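Groups > Skistthorpe Seed and Recipe Exchange > Minutes > December

Skistthorpe Seed and Recipe Exchange
Minutes of the December meeting, held at 6:30 p.m. in the upstairs room
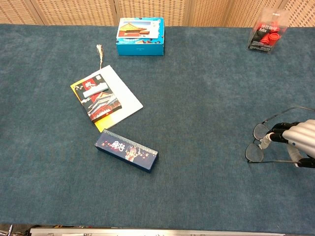 Gifty Wumbei chaired and Anong Saengthong took these notes, so please blame Anong for any spelling mistakes and thank Gifty for the fact that we were done before nine. Apologies came in from the Hirketti family, who have a new baby and have every reason to stay home (congratulations again, from all of us!).

Minutes of the last meeting
These were read and accepted with one correction. The squash that did so well on the north allotments was the small striped one and not the gray one, and anybody who wrote "gray" on their packets should please change it before the spring swap, or there will be some very surprised gardeners in August.

Money
Gifty went through the figures. We began the fall with $1,807 in the account and we now stand at $2,067, the difference coming mostly from the soup supper and from sales of the second printing of the cookbook. There was warm applause for the soup supper crew. A short discussion followed on whether we should put some of this toward a second refrigerator for the seed library, as the old one hums and has started to ice up at the back. Several people felt it could be defrosted and given one more winter. Others had been defrosting it since last winter and felt differently. It was agreed to price a small used one and bring the numbers to the next meeting, and to defrost the old one in the meantime.

Seed library
The catalog now lists 256 varieties, and Anong would like it known that every one of them has been checked against the drawer. Beans are in excellent shape. Tomatoes are in good shape. Onions and leeks are low, as they are every year, and since onion seed does not keep well we can't lean on what is left from two summers ago. If you have leeks standing in the ground, please think about leaving a few to flower next year. They are lovely when they do, and the bees are crazy about them.

We talked for quite a while about germination tests. The plan is the same as last time: ten seeds on a damp paper towel, folded into a bag, kept somewhere warm, and looked at after a week. Please write the variety AND the year on the bag. Last round we had three bags that said only "pepper," and one of those came up beautifully and we still have no idea what it is. Sign-up sheets went around and most of the beans are taken. Carrots and parsnips still need testers.

The Chaimongkol long bean
Anong gave a little talk on the Chaimongkol long bean, which came to her through an aunt and which she has now grown here for four summers. It wants heat, a tall fence, and picking every single day once it gets going. She finds it does best sown indoors in paper pots and set out when the nights have really warmed up, and she has lost two early plantings by being impatient. She cooks it cut short and fried fast with garlic and a bit of chili, and the recipe will go into the next newsletter. Packets will be limited to one per household this year so that there are enough to go around.

Cookbook, third printing
The printer, Flovard, has sent a quote for a third printing with a spiral binding, so that the book will lie flat on the counter. Everybody liked the spiral binding. Not everybody liked the price of it. Gifty pointed out that people do ask for it at every sale, and that a book that won't stay open ends up with a jar of mustard sitting on it, and after that the mood in the room moved in favor. The vote was to go ahead, with two members against, and the cover to stay green.

Corrections to the recipes should reach Gifty by the end of January. We already know about the groundnut stew (the ginger was left out of the list, though it does turn up in step four) and the plum cake, where the oven temperature is much too high.

Spring swap
We have the downstairs hall from 10 a.m. to 2 p.m. as usual, with setup from eight. We need people for the welcome table, for tea, and for the children's corner, where we would like to do pea planting in egg cartons again. Please start saving egg cartons now, cardboard ones only. Envelopes, too. The small coin-size ones are best.

Any other business
A green umbrella and one left-hand gardening glove were left behind in November and are on the hook by the stairs.

It was asked whether we could start at six in the winter months. This got a mixed response from those who come straight from work, so we'll leave it at 6:30 and try to be prompter about sitting down.

The meeting closed at 8:50 p.m. The January meeting will be at the usual time. Please bring your germination results and something made with dried beans.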